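Monday, late

I finally made it to the little cinema in Haworth for the August revival season, after two weeks of meaning to and then finding something good on the radio. The film was Treritwood, a black and white ghost story I'd only ever seen in bits on afternoon telly, usually with the ironing in front of me and the sound down.

Well, I loved it! It's only 75 minutes long, and I do miss films that know when to go home. Hardly anything happens for the first half. A woman inherits a house, walks about in it, opens some cupboards, and I was gripping the armrest by the time she got to the landing — no music at all on the stairs, only her shoes. I'd remembered the ending as being quite silly and it still is a bit (the business with the well goes on far too long), but I'd forgotten how sad her face is in the last shot.

There were 18 of us in, and the seats are the same scratchy red ones. I had a tub of ginger ice cream and didn't feel guilty about it.

I walked back the long way and was still thinking about the landing when I put the kettle on. 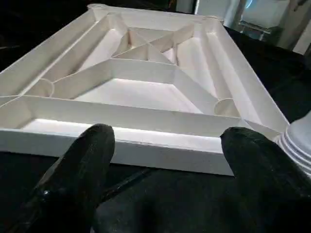
White tray, all corners and slopes.

Next week it's Cludia, which I've never seen and know nothing about except that it runs to 150 minutes, so I shall take a cushion. After that Flalent, if the buses behave. I must look out my old film notebook before then, I'm sure I wrote something rude about Flalent in it years ago and I'd like to see if I still agree.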